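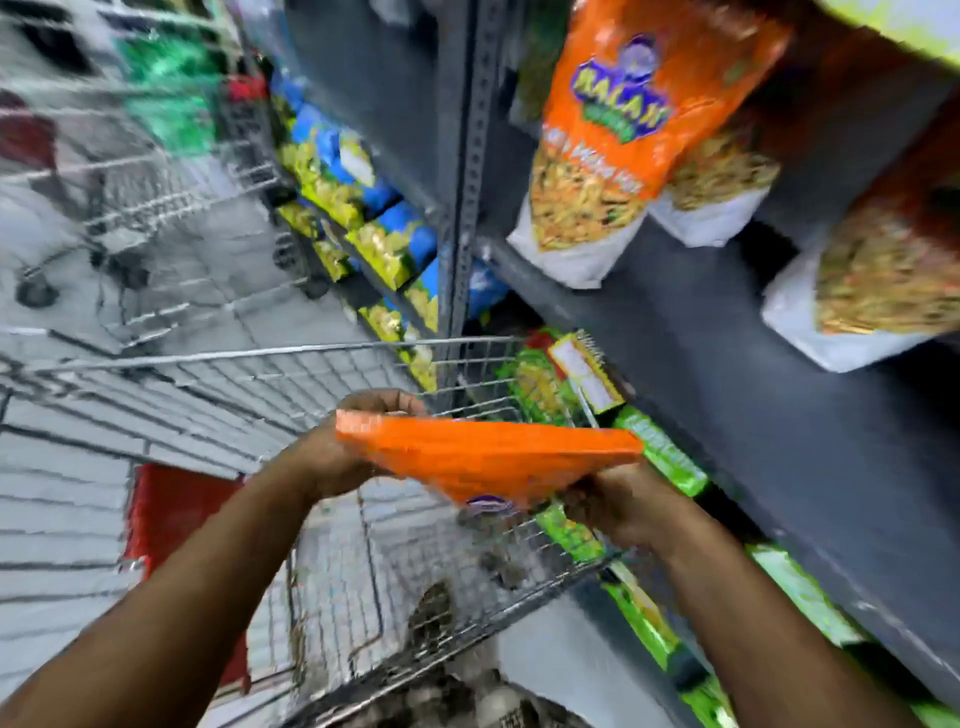 Jatex wrote back after reading the outline and asked why anyone would pay for hours of grocery shopping when a decent simulator can stack boxes all night. Fair thing to ask, and I want to open with it, so read it out slowly and let the room think about it for a second.

August 31, 2018
Speaker notes by the Loden data group
Reading time: 5 minutes

Opening

My answer to Jatex is one word: bags. Simulators are wonderful with boxes. A box has six faces and it keeps them. A bag of snack mix slumps, crackles, folds over your knuckles and shines in a new place every time you turn it. I love bags! They are the best teachers we have, and a grocery aisle is full of them.

Say who we are, quickly. Loden gathers examples of people handling everyday goods, seen from the head, with both hands in view for as much of the time as we can manage. Stalmont is the learning system that trains on them. Today is about the gathering. Someone will ask about network layers anyway; offer to talk at the break.

Give the numbers once and move on. 3,035 clips collected in the store work so far, 2,262 kept after review. People always want to know about the ones we dropped, so jump to the section on review if hands go up early.

What we ask people to do

Keep this part light. The whole instruction sheet fits on half a page:

- Shop the way you shop.
- Look at what your hands are doing.
- If you change your mind, change your mind.

The third line is my favorite and it took us far too long to write it. Our first sheet said "pick up the item and place it in the cart," and we got exactly that, 400 times in a row, stiff as a parade. Every reach was straight and every grasp was the first grasp. Then we loosened the wording and the clips came alive. People turned a packet over to read the back. They shuffled things in the cart to make room (with both hands, which we had barely any of before that).

Pause here. Ask how many in the room have ever put a bag in a cart and then moved it. All the hands should go up.

Talk about the cart itself for a minute, since most groups treat it as a plain bin. It's a wire basket. You can see through it. The floor shows between the wires, goods on a low shelf show through the side, and the model has to work out that a green packet behind the grid isn't inside the grid. Early Stalmont runs were terrible at this, and cheerfully confident about it too. Then there's the pile. Clear plastic on top of printed plastic, a barcode at an angle, a logo with half its letters folded away. Labelers groan at these and I understand why, but a home or a shop is full of half-hidden things.
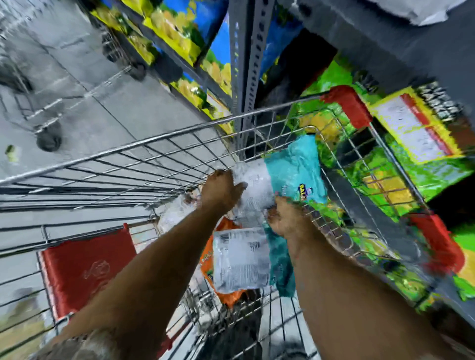 How a clip gets its labels

Go easy on the detail. Three passes:

First pass marks contact. Which hand, which item, and when the fingers close and open. No product names at this stage.

Second pass writes a short sentence in everyday words. "Holds pouch by the bottom." "Supports packet from below with right hand." We allow "can't tell" and we want people to use it. A labeler who guesses a brand from three letters has taught the system to guess too.

Third pass is a second reader who hasn't seen the first reader's sentence. Where the two disagree, the clip goes to a small table and we talk it through. Those talks are the most fun part of my week. We once spent a whole lunch on whether "fingers curled over" and "gripping from above" were the same thing. (We kept both.)

If there's time, tell them about Zheng, our review tool. It plays clips at quarter speed and lets two readers draw on the same moment. It was put together over one long month, October of last year, it still crashes if you press the space bar twice, and I wouldn't trade it.

Reaching into a shelf

Slow down here, it's the heart of the talk.

A reach looks like one motion until you try to label it. One hand may be closed around a pouch while the other is still open, fingers spread, over bare shelf. What do you call that open hand? Idle? Helping? Balancing? Our first label list had only "active" and "inactive," and the readers disagreed more on that one field than on everything else put together. 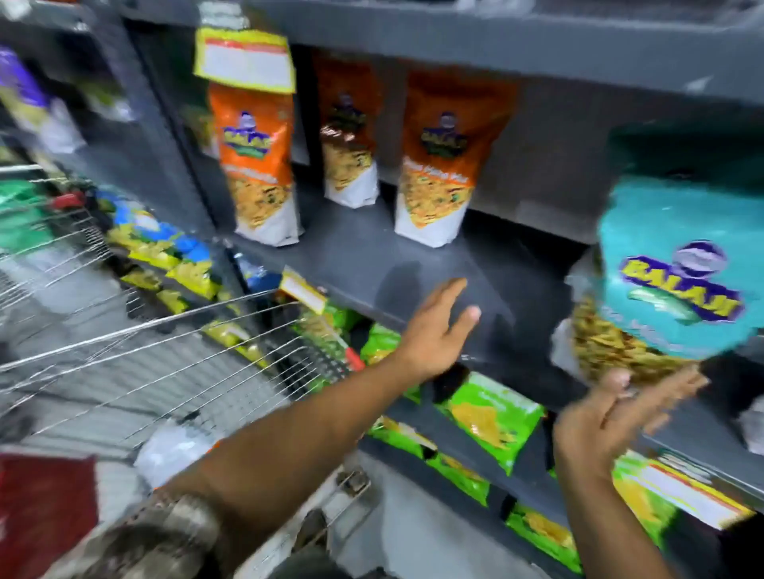 So we gave the second hand its own set of labels, and agreement between readers shot up. We now have "open, near shelf," "resting," "steadying," "approaching" and a plain "unclear." Notice that none of them claims to know what the person meant to do. Describe the hand, leave the plan alone. I would put that on a T-shirt.

Shelves also bring lookalikes, and this is where I get excited. Pouches from one maker share a logo and a layout and change mostly in color and in the food behind the window. Great practice! The system has to stop leaning on the logo. We ask for at least 20 clips of any family of lookalikes before we let it into the training set.

What we drop and why

Most drops are dull: hands out of view for too long, a face in the aisle, a phone screen with something private on it. Blur alone doesn't get a clip dropped. Hands move fast and heads swing, and Stalmont will be looking through a moving camera too.

Questions I expect

Left-handed shoppers: yes, and we want more.
Gloves: next round.
Other stores: we're talking to two, can't name them yet.
Will the set be shared: the labels first, clips later, after another privacy check.

Leave the contact slide up while people pack their things, and bring the printed instruction sheets, they went fast last time.

Contact: Loden data group | Copyright 2018 Loden | Back to top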